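Clulent Narrow-Finger Gripper Kit for Small Arms

A parallel gripper you build yourself, for hobby arms and shared workshop benches. 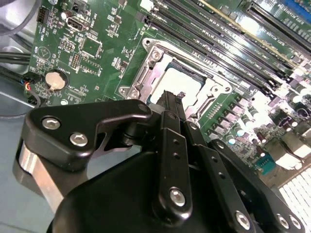

The Clulent kit is meant for people who already have a small arm running and want it to do finer work than picking up blocks. It started as a one-off for our own bench, where we take apart old desktop computers for parts. The gripper that came with the arm was too wide to get between things on a circuit board, so we drew up slimmer fingers and stronger brackets and kept changing them until we were happy. The kit sold on this page is the thirteenth version.

What you get

- Black bracket and arm plates, cut and deburred
- Two narrow fingers with a row of mounting holes
- Housing halves for the servo and the gears
- Hex-socket screws, plus a few spares of each length
- One hex key
- Printed build sheet

The servo is not included. The housing is cut for the Iveritz compact servo, and most people who buy from us already have one in a drawer. If you need one, order it along with the kit and it ships in the same box.

Specifications

Finger opening: 50 mm
Finger length: 35 mm
Supply: 12 V, through the Iveritz driver board
Arm mount: Fontes four-hole pattern
Finish: matte black

Building it

Plan on one evening. Lay the plates out in the order shown on the build sheet and start every screw by hand before tightening any of them. The arm plates are close to symmetrical but not quite, and if you put them in backward the fingers will meet at an angle. Check this before you close the housing -- getting back in means taking out most of the screws.

The holes along the fingers are for tips and pads. We don't sell tips. Heat-shrink tubing works well for plastic parts, and a strip of thin rubber is better for anything smooth.

Using it around electronics

Unplug the computer and ground the arm before you bring the gripper near a board. The fingers are stiff and will bend socket pins or crack a connector if the arm is driven down too far. Set a height limit in your control software and run each new move slowly the first time. Keep loose cables out of the path.

We test with scrap motherboards and suggest you do the same. The grip is good for levers, caps and small modules. It is not strong enough to pull a tight heat sink, and it shouldn't be used on one.

Ordering

Kits are packed in small batches and sold through the Kustomora parts shop. The next batch goes out in July. Replacement fingers are sold separately in pairs.

Comments

benchrat
Went together fine. I did put one arm plate in backward, so read that part twice.

solder_and_tea
Does this fit the older Fontes mount with three holes?

Clulent
No, four-hole only. You could drill an adapter plate, but we haven't tried it.

mk_garage
Any chance of longer fingers? Mine has trouble reaching down between memory slots.

benchrat
I'd buy a longer pair too.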